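How to Put Out a Small Kitchen Fire (and When to Leave It to Somebody Else)

Filed under: Home Safety, Kitchen

A pan of oil gives you plenty of warning before it catches. It shimmers, then it smokes, then it smokes a lot, and then you are standing there with a spatula in your hand wondering which drawer the instructions are in. Read them now, while the stove is off.

These steps cover small fires that are still inside the thing they started in: one pan, one oven, one microwave, one appliance. If the flames have reached the cabinets, the curtains or the range hood, skip to "When to leave."

Grease fire on the stove

1. Turn off the burner. If you would have to reach through flame to get to the knob, leave it alone and go to step 2.

2. Slide a metal lid over the pan from the side, pushing it away from you. Don't drop it on from above, unless you were tired of your eyebrows. A cookie sheet works if it covers the whole pan. Glass lids can shatter in the heat.

3. Leave the lid on until the pan is completely cool. Oil that still has its heat can light again the moment it gets air, and everybody wants to peek. Go peek at something else.

4. No lid? Baking soda will smother a very small fire, but you need a lot of it, and the half-spoonful left at the bottom of the box from January's banana bread isn't a lot. Don't substitute flour. Flour burns.

5. Never use water. It sinks under the oil, flashes to steam and throws burning grease across the kitchen, including the part of the kitchen you are standing in.

6. Don't carry the pan outside. I know the back door is right there. Leave the pan where it is.

Fire in the oven or microwave

Turn it off and keep the door shut. Most small oven fires run out of air and quit. Unplug the microwave if you can get to the plug safely. Watch through the glass, and if the flames keep growing or start coming out around the door, get everyone out and call 911. Afterward, have the appliance looked at before you use it again, even if the only thing it seems to have killed was a burrito.
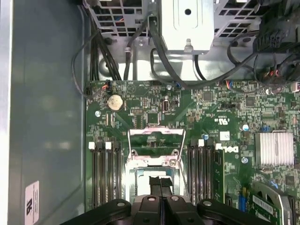

Posted by the Home Safety Desk | June 29, 2021 | 5 comments

Electrical fire

Anything plugged in gets its own rules. Cut the power first, at the plug if it isn't hot or sparking, otherwise at the breaker. If the breaker panel is on the far side of the smoke, forget it and get out.

No water here either, for a different reason: it conducts. Use an extinguisher rated for class C. Most household models are marked ABC, which covers wood and paper, flammable liquids, and live electrical equipment. A toaster that has been unplugged and is still burning can be treated as an ordinary fire, but the same extinguisher will do the job and spares you the debate.

Using the extinguisher

Stand back the distance printed on the label, with an exit behind you. Pull the pin, aim at the base of the fire, squeeze the handle and sweep from side to side. Start too close to a pan of oil and the blast can splash it. A small extinguisher empties in seconds, so don't warm up with a few practice squirts.

Hang it near the kitchen door, away from the stove. We have seen them mounted directly above the back burner, where they are handy for anyone with asbestos sleeves. Check the gauge once a month. The needle belongs in the green.

When to leave

Leave if the fire is bigger than the pan, if the room is filling with smoke, if it's between you and the door, or if you have tried one thing and it didn't work. You get one try. Close the kitchen door behind you if you can, get everybody out, and call 911 from the sidewalk. Don't go back for the phone charger, the laptop or the lasagna.

Cleaning up after

Extinguisher powder gets everywhere and is hard on metal, so vacuum what you can with a shop vac and wipe down the rest while wearing gloves. Throw out any food it landed on. Photograph the damage before you scrub anything, for the insurance claim. Let cooled oil sit in a sealed container before it goes in the trash, and keep it out of the sink.

One reader in Eltow sent us the bill for a fire that never left the skillet: $1,542, most of it for a new range hood and repainting the ceiling. The lid had been in the dishwasher.

So keep 2 lids within reach whenever you fry, and stay in the room. If the phone rings, let it.

Next in this series: Testing Your Smoke Alarms Without Upsetting the Dog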